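Forums > Home and Textiles > Blankets and Bedding > Washing fleece without ruining it

Posted by marl_stitch, June 16, 2025

Hello all. I have a question for people who wash fleece often. In May I bought two fleece blankets from Hebden, one light and one dark. After six washes the light one is still soft, but the dark one feels rough on one side and holds every small piece of lint. I wash at the same temperature and with the same powder. Is it the dye, or am I doing something wrong?

Trudelau_fan
Which powder? I had the same trouble with powder in cold water. It does not dissolve fully and stays between the fibers. I changed to liquid and used half of the dose. After two washes the blanket was much better.

oldbobbin
I don't agree that it is the powder. Fleece becomes rough from heat in the dryer. The ends of the fibers melt a little and stick together. Please tell us how you dry it.

marl_stitch
I use the dryer on medium, for both blankets. The powder is Clallel, the one for colors.

oldbobbin
Then medium is too much. Use low or no heat, or hang it over a door. It dries in one night in my apartment.

Trudelau_fan
But both blankets went in the same dryer and only one is rough. How do you explain this with heat?

oldbobbin
Two blankets can have the same label and a different weight. I have sold fabric for many years and I saw this often.

quiet_hem
I think you are both partly right. Please also check what you wash together with it. I washed my dark fleece with towels for a long time, and towels give lint to everything. On the light blanket you simply don't see it. Now I wash it alone, inside out if it has a cover, and I add a little white vinegar to the rinse. No fabric softener, it makes a film.

My own blanket is charcoal, from Brukgate, and I paid 377 crowns for it. It is washed like this every second week.
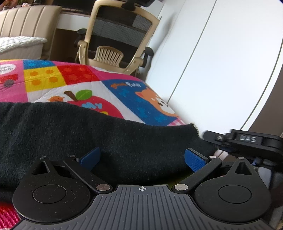 My charcoal fleece

Trudelau_fan
Thank you, it is a good color. I would still try the liquid first, it is the cheapest test.

marl_stitch
I did wash the dark one with towels, three or four times. I feel a little stupid now. Can the rough side be repaired?

quiet_hem
If it is lint and old powder, yes. Soak it in lukewarm water for one hour and brush it with a soft brush when it is dry. If the fibers are melted, no.

oldbobbin
With this last sentence I agree. I would not use vinegar every time, though. Some washing machines have rubber parts that do not like it.

marl_stitch
I will soak it this evening and hang it over the door. I will write again after the next wash.

Recent topics in Blankets and Bedding
Wool blanket smells after storage
How to fold a king size duvet alone
Cotton or bamboo for a hot bedroom
101 small uses for old sheets
Moth holes, repair or throw away?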